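Lounge walk-through checklist, 2nd floor sitting area, Trukdale building
Done by: Nabila Mansour
Date: 10 February 2018
Copy to: Edvin Torvik, Liv Strand
Form 143 (the short one, couldn't find the long one)

Marks: OK / FIX / ASK. Comments after. Typed standing up, sorry.

FLOOR

Carpet lying flat, no curled edges: OK. Gray stripe hides lifted seams so I did the whole wall line with my foot. Nothing moved.
Carpet at doorway: FIX. Metal strip is up at one end, one screw missing. Edvin has the right screws, they're in the Loneo box in the closet. Don't use a longer one, it'll go into the conduit.
Cords on floor: FIX. No cord across open carpet where people walk, that's the rule since August. Route along the wall or put the flat cover over it.
Spills or stains: OK. Old coffee mark by the door, already on the list, not a slip issue.
Shoes: closed toe for anybody moving furniture.

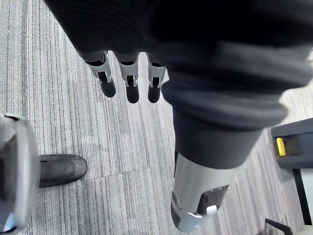 Same goes for the weekly vacuum, somebody was in sandals last time and dropped the hose end on a toe. Put it on the sign-up sheet so it's in writing.
Small items on floor (caps, pens, clips): check under the chairs too. Found 3 pens and a binder clip by the door. Picked up.

SEATING

Upholstered chairs, legs tight: one OK, one FIX. The one nearer the window rocks. Flipped it, front leg bolt is loose by a full turn. Hand tight for now, needs a proper wrench.
Fabric, no rips or exposed staples: OK both.
Chair against wall not blocking outlet: ASK. Can't tell if the outlet behind is in use. Afonso Marinho would know, he did the outlet plan.
Pillows: on the chairs and not on the floor. Tags still on, leave them on, inspector wants to read them.
Space between chair and table: OK but tight. Chairs creep forward all week. Push back at close.

TABLE

Round table, steady when leaned on: OK. Leaned hard on all sides.
Table edge: OK, no chips.
Top wiped: OK. Use the mild spray only, the Sjögren one leaves it tacky.
Drinks on table: caps on when not drinking. Water is fine, anything with sugar stays in the kitchen, we've had this conversaton. 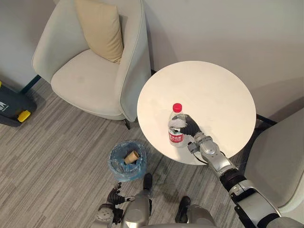 Can people leave a water bottle on the table overnight?
Please don't. Capped or not it goes home with you or in the recycling at close, and whoever locks up does a last look.

TRASH

Small bin, liner in: OK.
Bin not in walkway: ASK. Keeps ending up near the table. I'd rather have it by the wall but Darragh Corrigan says then no one uses it and he may be right. Leave it till Liv decides.
Bin contents: no batteries, no glass. Found none.
Emptied: last person out. Not the morning person. Initial the sheet.

WALLS, LIGHT, EXIT

Paint, scuffs: OK, cosmetic only.
Ceiling lights all working: FIX. One flickers when first switched on, settles after a minute. Ticket 2514 is already open with Divville, don't open another.
Exit path clear to door: OK at time of check.
Exit sign lit: OK.
Extinguisher in hallway: OK, needle in green, pin in. Tag is hard to read, asked for a new one.

CORDS, second pass

Going back to this becuase it comes up every time. Any cord, even a thin one:
- not under a chair leg
- not under a carpet edge
- no slack loops where you'd put your foot
- unplug at the wall end, hold the plug, don't yank
- if it has to cross, flat cover. Two covers in the closet, one is cracked, toss it.

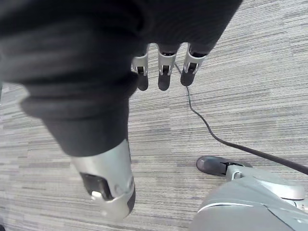
Reading time: 3 min

Thin black ones are the worst on the striped carpet, easier to miss than the thick orange kind. Liv wants light colored tape along any temporary run. Fine by me, tape is in the top drawer. We budgeted roughly 400 for covers and tape for the year and haven't spent any of it, so please just order the covers.

STILL OPEN

Doorway strip: Edvin
Chair leg bolt: me, if somebody lends me the wrench
Outlet behind chair: Afonso
Bin spot: Liv
Cord covers, order two: Darragh
Light: waiting on ticket

Recheck when the strip and the bolt are done, no need to do the whole form again, just those lines and initial.

N.M.

Questions: Nabila Mansour, Trukdale front desk | © Trukdale | Back to top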